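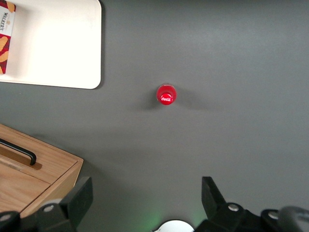 April, 8:40 a.m.

Galleys of the Kratochvíl novel came in from Jeltance. Title is still The Salt Regent, despite everyone's best efforts. I read the first 18 chapters last night and finished the rest with toast this morning, so these are notes from a person who slept badly and is fond of the book anyway.

First, the length. Drahomíra turned in 730 pages. The contract says "a novel of reasonable length," and I would like to meet whoever typed that. Maeve thinks we can take out 40 pages without anyone noticing. I think we can take out the same 40 pages and Drahomíra will notice by lunch. Candidates:

– the second funeral
– most of the river journey, except the ferry argument, which stays or I quit
– Aunt Ilse's letter in chapter 12, which repeats the letter in chapter 9 with more weather in it

Do not touch the kitchen chapter. I have read it four times. The regent peels an orange in one strip while her brother lies to her, and she lets him get all the way to the end of the lie. Copied the last paragraph out by hand to see how she did it. Still don't know. My handwriting got worse.

10:15

Binding trials for the limited edition. We're doing 1,000 copies, sewn, with the map on the endpapers. Results so far:

Dummy A (the gray cloth): opens flat, looks like a tax manual.
Dummy B (green cloth, rounded spine): handsome. Spine cracks a little at the halfway point when you force it, and reviewers do force it. Try a softer lining.
Dummy C (thinner paper): Ravinder's idea, and I was rude about it on the phone. It's the best of the three. You can hold it in one hand in bed, which I tested on the couch. Show-through is noticeable on the chapter openings where the ornament is heavy. Ask Anežka if the ornament can go lighter by a notch. She'll say no, then send a lighter one at midnight.

Note to self: apologize to Ravinder. Short apology.

The glue on B was the old batch. Not a fair trial. Redo with the new one before we tell Gallstead anything, or they'll quote us on the wrong spine and hold us to it until the sun goes out.

Noon

Map proofs. Anežka has drawn a very beautiful coastline and put the capital on the wrong side of it. In chapter 3 the sun goes down over the harbor; on the map the harbor faces east. Wrote to both of them. Drahomíra answered in under five minutes that perhaps the sun could rise instead. That would wreck the whole scene, since it ends with people lighting lamps. Anežka has offered to flip the coast. Leave it with her.

Also on the map: Wavby. I can't find a Wavby anywhere in the text. I searched the file, then searched it again spelled wrong. Anežka says it's a village and that every map needs one. Drahomíra says she likes it and may put it in the sequel. So there's a sequel.

2:30

Jacket copy, sixth go. The fifth called the book "sweeping," and Maeve has put a quarter-a-word fine on "sweeping," "lush" and "unputdownable." I owe her a dollar fifty from the winter list alone. Current opening:

"When the old king dies owing money to everyone, his daughter inherits the debts, the palace and a brother who can't be trusted with either."

I like it. Juraj says "either" doesn't work with three things. Juraj is right and it's very annoying. Changed to "a brother who can't be trusted with any of it." Rhythm is worse. Sleep on it.

The romance has to get in there somewhere. It takes until chapter 14 for the harbormaster to so much as sit down in her presence, and by then I was reading through my fingers. People who like a slow one are going to love this. People who don't will be throwing it, and see above regarding the spine.

Blurbs: Juraj has written to four authors. One yes, one maybe, one out-of-office from last summer, one long and charming letter about her garden with no answer in it. I'd put the garden letter on the back if she'd let us.

4:50

Second pass on dummy B with the new glue. Clamped, marked, left on the shelf by the window. Pull it tomorrow, first thing, and don't let anyone open it "just to see." I mean me.

Type: the Magnusson italic looks cramped in the letters at 10 point. Went up half a point and lost two lines a page, so the book is now longer. Maeve hasn't been told. Possible fix is to set the letters in roman with a wider margin. Run a sample of chapter 9 both ways and let Drahomíra pick.

Open items:
– lighter ornament (Anežka)
– harbor faces west, please (Anežka)
– cut list to Drahomíra, with a kind cover note (Maeve, her notes are kinder)
– softer spine lining, two samples
– chapter 12 letter: cut or merge?
– page count before Gallstead asks

Taking chapter 14 home again. For the hyphenation.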